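4. Folding paper in a shared workshop

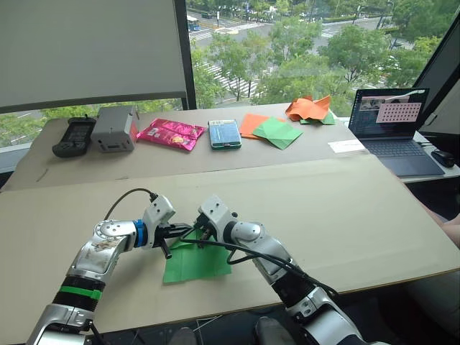
4.1 The bench and the two arms

Figure 3. Both grippers at the top edge of a green square, with the sheet lifted and creased beneath them. The laptop and some folded paper are on the table behind.

I should say straight away that we didn't set out to do origami. Cadi Rees wanted the pair of arms to fold tea towels, and we spent most of February finding out how badly a tea towel behaves when you let go of one corner. Paper was Shufen Yu's idea. It's cheap, it keeps a crease, and when a fold goes wrong you can pick the sheet up afterwards and see just where (a towel tells you nothing!).

The arms work over a big beige board, one from each side, and the sheet simply lies on it. We tried taping the corners down and gave up within an afternoon, as the tape tore the paper more often than the grippers did. Most of our sheets are plain coloured squares, green or orange, from a pack of 200 that Yiran Yu bought for the workshop. Colour matters more than I'd have guessed. White paper on a pale board gave our edge finder a dreadful time, and green gave it hardly any trouble.

4.2 Lifting the edge

The hard bit is the start. A flat sheet has nothing to hold, so one gripper has to press down and drag a little until the paper buckles, and then the other comes in for the lifted part. Our controller, which we call Farov, treats these as two separate moves with a short pause between them. In Figure 3 the fingertips are very close together, and that closeness caused us no end of bother early on: the planner kept refusing the pose as a collision. We ended up shrinking the safety margin at the fingertips to 3 mm and leaving it generous everywhere else along the arms.

4.3 What we counted as a fold

Olaia Llorente and I argued about this for ages. I was happy with anything that stayed bent, and she wanted the edges lined up. We settled on her version with some slack in it, so a fold passes if the two edges sit within 5 mm of each other along their whole length. Every setting was given five tries on fresh paper, and a sheet that had already been creased was never used again, however tempting it looked. Tries stopped by hand were put down as failures, including the ones where I was simply being nervous.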